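Search this site Go
Print this page | E-mail to a friend
29 shares

How to hang up shirts and light jackets so they keep their shape

By Renata Bednarek
Updated 5th September

Most creases in a shirt are put there between the wash and the cupboard. The cloth sits in a heap, or goes on a hanger crooked, and by the time it is wanted it needs the iron again. The method below works for shirts, overshirts and thin jackets, lined or unlined. Heavy coats need a thicker hanger and are covered on another page.

You will need a clear table, a plastic or wooden hanger for each garment, and a damp cloth. A clothes brush is useful but you can do without.
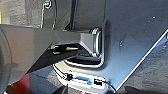 2 min read

Before you start

Wipe down the cupboard doors and the table. Dust collects in recessed handles, and it comes off on your fingers and then on the collar. Run a damp cloth round the inside of the handle, then dry it. If the cupboard is metal, open it for a while before you hang anything in it. A metal cupboard with no vents holds damp, and so does a shirt that came off the line too early. Feel the collar and the cuffs, which dry last. If they are cool to the touch, leave the shirt out until evening.

Look at the hangers next. Throw out any with a split shoulder or a rough seam along the top bar, because a rough seam will pull threads. A hook that has bent open can be used for scarves but it will drop a jacket sooner or later. Wire hangers from the dry cleaner's are too narrow for anything you want to keep – they leave a bump at each shoulder.

Hanging a shirt

1. Lay the shirt on the table, front up, with the buttons undone.
2. Smooth the back first by putting your hand inside and pushing outwards towards the side seams.
3. Slide the hanger in from the bottom hem and bring the hook up through the collar. Going in through the neck stretches it.
4. Set the shoulder seams on the ends of the bar. If the seams fall well inside the ends, the hanger is too wide.
5. Do up the top button and one in the middle.
6. Lift by the hook and let the shirt fall. Give each front edge a short pull downwards.

With a lined jacket, follow the same steps but check the lining before you lift. Linings slip and bunch up at the armholes. Put your arm down each sleeve and push the lining flat, then settle the outer cloth over it. Belts and straps should be left to hang straight, or taken off and looped over the hook.

Dark reds and other strong colours can mark pale linings and pale neighbours, mainly in the first few washes. Wash them on their own and hang them at one end of the rail. Tonantzin Hinojosa wrote in to say she leaves a spare hanger between a dark garment and a light one, and it does help the air get round.

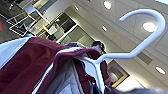

Which way should the hook face?

Point all the hooks towards the back of the cupboard. You can then lift several garments off the rail together, and they are less likely to catch on one another.

When to fold instead

Knitwear should be folded. So should jersey tops and anything cut on the bias, as the weight of the cloth pulls the hem out of line. Use the same table. Lay the garment face down, bring the sleeves across the back, fold the sides in to the width of your shelf, and turn the bottom up to meet the shoulders.

A hard table top gives a flatter fold than a bed does. Go over it with the palm of your hand after each turn,

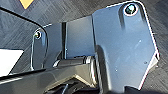 and stop if the cloth starts to drag, which usually means a sleeve has twisted underneath. Open it up and lay the sleeve again. Folded things can be stacked five or six high. Any higher and the bottom one will have a crease across the chest by February.

Check the rail every few weeks. If you have to push to get a hanger in, take something out and fold it.

29 shares | 2 comments
Print this page | E-mail to a friend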